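Chapter 4
Setting Up and Looking After a Hand-Held Gripper Pair

What you will learn in this chapter

How to check both grippers of a pair before a session
How to prepare the work surface and place the garment
How to inspect, clean and change the fingers
How to keep a service log for each gripper

Before you start: read the section on camera mounts in Chapter 3. The practical work for this chapter uses the Rurum bench checklist, printed at the back of the book.

4.1 The pair as one machine

A hand-held gripper is a small machine. It has a housing, a handle with a trigger, a pair of fingers, and a camera that looks out over the fingers. A motor does not carry it from place to place. The operator's arm does that. Everything else about it has to be set up and maintained in the same way as the gripper on the end of a robot arm, and for the same reason: the recording is used later to teach an arm what to do, and a loose finger or a shifted camera goes into the recording along with everything else.

For cloth work the grippers are used in pairs, one in each hand. A pair is treated in this book as one machine with two halves. If one half is out of service, the pair is out of service. Do not make up a pair from whatever is on the shelf unless you have repeated the full check in Section 4.4.

Each gripper carries a label with a code and a number. Write down both numbers before you do anything else.

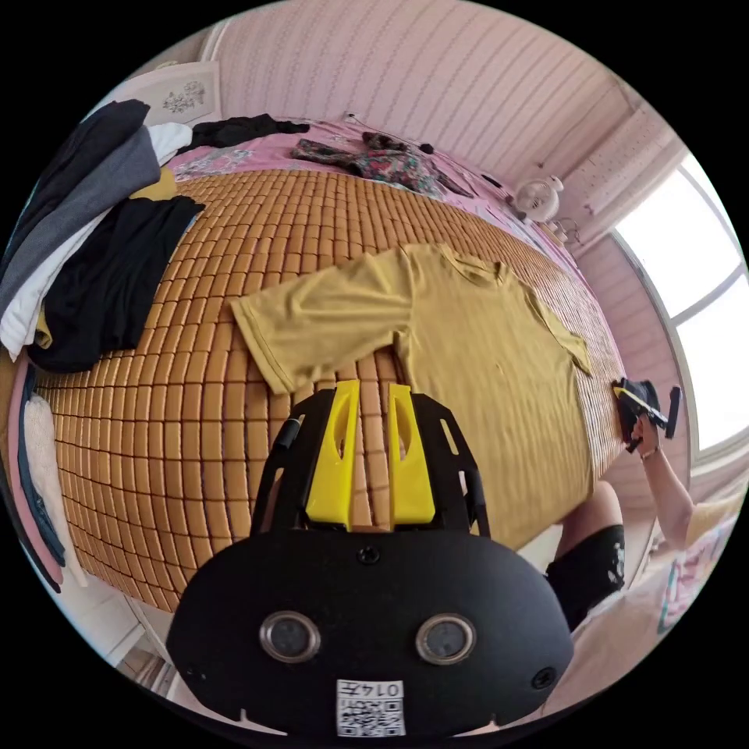
Figure 4.1 A gripper pair at a short-sleeved T-shirt on a bamboo mat. The label on the nearer gripper carries the number 0147.

4.2 The work surface

Cloth can be handled on almost any flat surface, but the surface changes how the fingers behave. A hard table stops the fingertips dead. A mattress gives way under them, so that the operator tends to press harder than needed. A mat laid over a mattress falls between the two. The tips still sink a little, but the cloth is held up evenly and its edge is easier to find.

Mats made of small tiles need one extra step. The seams between the tiles can catch a fingertip when it is drawn sideways. Before the session, close the fingers without cloth and draw them across the mat by hand, first along the rows and then across them. If a tip catches, look for a rough edge on the finger first and a raised tile second. In our experience it is usually the finger.

Move other clothing to the sides of the bed so that the garment you are working on has clear mat around it. It does not have to leave the room. Items in the background do no harm as long as they stay where they are from one recording to the next.

Light matters too. A window at one side gives enough light during the day, but bright panes can wash out in the picture, and the camera may darken everything else to make up for it. Take a short test recording with the gripper pointed at the garment and check that you can make out the collar seam. If you can't, draw the curtain partway and test again.

4.3 Placing the garment

Lay the garment flat with the neckline away from you or to one side. Spread the sleeves. Smooth out the large folds with your hand and leave the small creases alone.

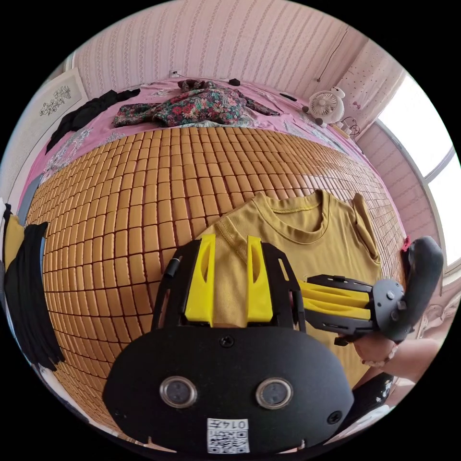
The collar is the best place for a first trial grip. It is thicker than the body of the shirt, it has a seam that the fingers can close against, and it shows at once whether the two tips meet squarely. Lower the open fingers until the tips rest on the cloth, close them slowly, and lift by the width of a hand. The cloth should come up in one pinch. If it slides out at one side, the fingers are not parallel and you should go straight to Section 4.5.

Repeat the trial with the other gripper at the hem. The hem is thinner and lies flatter than the collar, so it is the harder test. A pair that passes at the collar and fails at the hem often has worn tips.

4.4 The check before each session

Carry out the check in the order given. It is the same for both grippers.

Read the number on the label and enter it in the log.
Wipe the camera window with a dry lens cloth.
Wipe the fingers, including the inside of the slots, where lint collects.
Try every screw you can reach on the housing and frame. Use the short driver and two fingers only.
Squeeze the trigger fully and let it go. The fingers should close and open with no pause.
Hold the gripper up to the light and look at the gap between the closed tips.

A screw that turns during the check is tightened and noted. A screw that turns again at the next check is taken out, cleaned, and refitted with a drop of low-strength thread locker. Never use the high-strength type on the housing. The threads are small and you will want to get them out again.
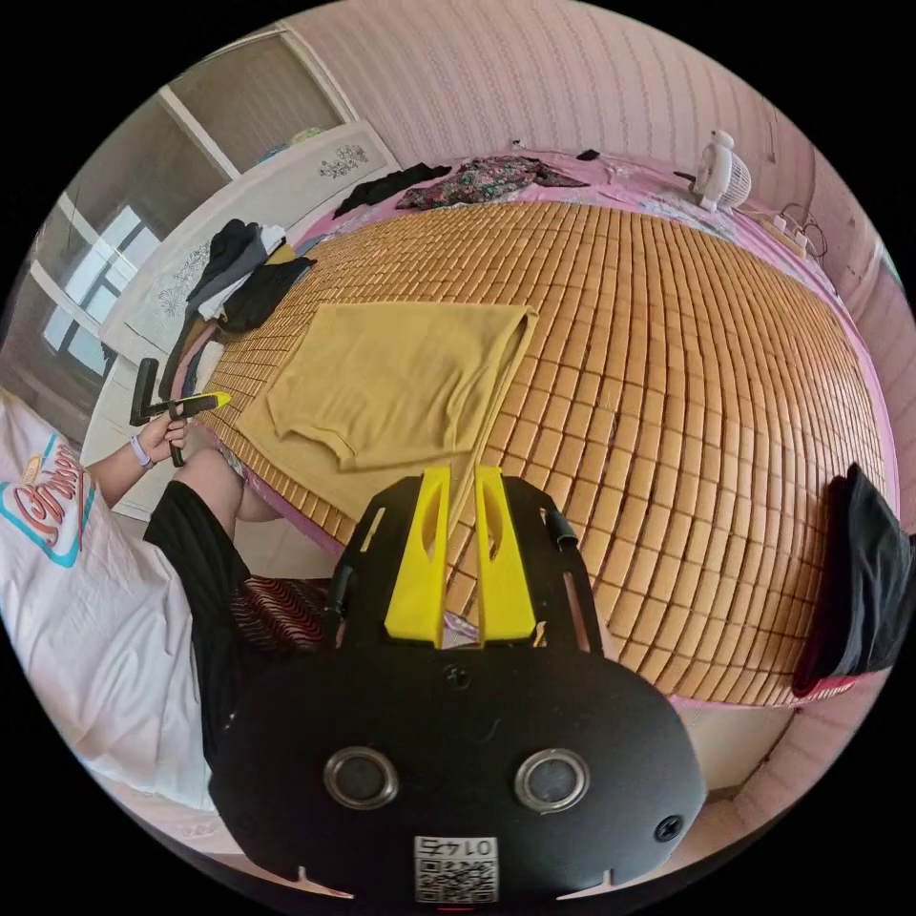 The operator's position belongs to the setup as well. Sit or kneel close enough to reach the far side of the garment without leaning on the mat, and keep your elbows free. A wrist that is bent for a whole session gets tired, and a tired wrist lets the handle tilt. Straps and loose cuffs should be kept clear of the trigger.

4.5 Fingers

The fingers wear faster than any other part. They are fitted as a set and changed as a set, even if only one of them is marked. Look for rounded tips, fine cracks at the ends of the slot, and a shiny patch on the inner face. The Rultine log sheet has a column for each of these. Close and open new fingers 80 times before the first recording, then try the screws again, since new parts settle a little. 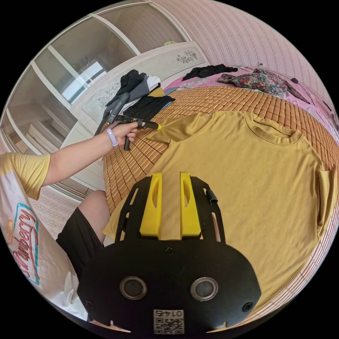
Keeping the log straight is the other half of maintenance. Most mistakes found in student logs are entries made against the wrong gripper, so that one tool seems to wear out twice as fast as its partner. The two halves look much alike when they are laid side by side, and the label is small. Seen from the tool's own camera, the number may be the wrong way up: the near gripper over the T-shirt is 0145, and its label appears upside down along with the code. Turn the tool and read the number from the label itself. Do not copy it from the previous line of the log.

Practical work 4A

Work with a partner. Set up a mat and one short-sleeved shirt as described in Sections 4.2 and 4.3. Run the full check on both grippers, then make a trial grip at the collar and another at the hem. Exchange logs and repeat the check on the same pair. Mark any line where your entries differ, and go over the part again together before you sign the sheet.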